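January, late afternoon

Back on the place-height bug. Short version for whoever picks this up after me: the planner was fine all along, and I owe Kadir Dönmez a coffee because he said so on day one.

What was going on — the perception node (the Shokri branch) publishes a block pose, and the planner grabs whatever is newest when it starts the descent. If the arm is already over the row, it hides part of the block it's about to work on, the fit gets shaky, and the top-face height jumps. I logged 200 descents overnight and sorted them by how old the pose was. The bad ones were all fresh poses taken with the gripper in the way! Old poses, boring and correct.

So the fix is kind of dumb. We now latch the pose before the arm crosses into the block area and ignore updates until it retracts. I also added a check that throws out any pose with fewer than 120 points on the top face. Kadir wants a proper occlusion mask from the arm model, and he's right, but that's a bigger job and it touches Pamura, so I'm leaving it as a ticket.

Other stuff: the glossy table still gives us ghost blocks under the real ones. I clip everything below the table plane by 3 mm and that mostly does it. Replay tool eats memory after about 40 runs, so restart it.

Next up is rerunning the whole set with the latch on, same seeds, same row layout. 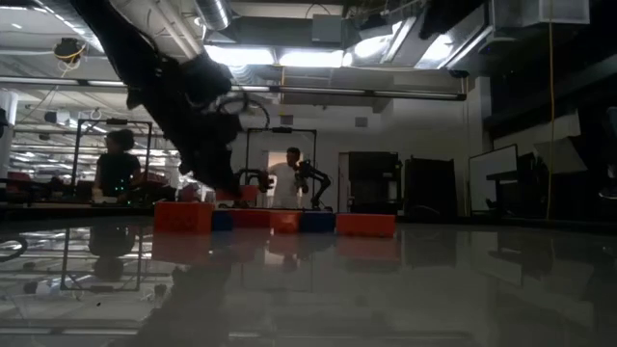 Config for that is in the Jundham folder, under latch_test. Please don't edit it in place, copy it first — I lost a morning to that already.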